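### The kitchen tray, and why we ask you to clear it

Dear members,

Since the shared kitchen at Meduvach opened again we have received many kind messages, and also a few complaints. Most of the complaints have the same subject: the trays. So I would like to use this part of the newsletter to write down how we hope the trays will be used. I apologise if some of it is already known to you.

Every cooking group takes a tray from the shelf near the door. The tray is for preparing the dry food and the vegetables before they go to the stove. It is good for this work because it has a rim, and what falls down stays mostly inside. Please do the measuring of rice on the tray also, and not directly on the table. The grains go into the joints of the wood and it takes a long time to bring them out again.

Rice is the most difficult thing in our kitchen, I think. It comes from Gautam in big sacks and we fill it over into smaller containers. When you pour from a container to a plate, hold the two close together and pour slowly. One portion for the Thursday soup is 200 grams, but for the other dishes each group may decide by itself.

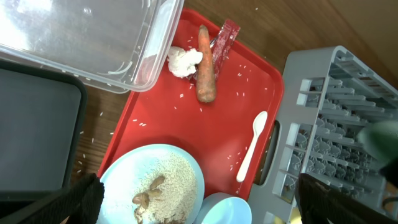 When the preparing is finished, please look over the tray before you carry it to the sink. Wrappers and used tissues go to the bin first. Vegetables which you did not need go back to the crate, also if it is only one carrot. The next group will be glad for it. Dishes and spoons you can stack at the left side of the sink, and then the tray is light enough to carry with one hand.

Loose rice should not go down the drain. It swells in the pipe, and in November we had to pay a plumber for exactly this. Tip the tray over the compost bucket and brush the corners with the small brush which hangs there. After this, a wipe with a damp cloth is enough. The trays from Proveo do not like the dishwasher -- 2 of them came out bent, and they do not stand flat any more.

Some of you asked if it is allowed to leave a tray half prepared and come back later. Yes, but please not longer than four hours, and put a paper with the name of your group on it. Without a paper, the evening group may clear it away, and they are in their right to do so.

We also look for 2 more trays of the larger size. If you have one at home that you do not use, you can leave it in the Demomeck office on the ground floor. The colour is not important.

The new list for the stove times hangs beside the fridge from 22 June 2018. Please write clearly, and use the pen which is tied to the list.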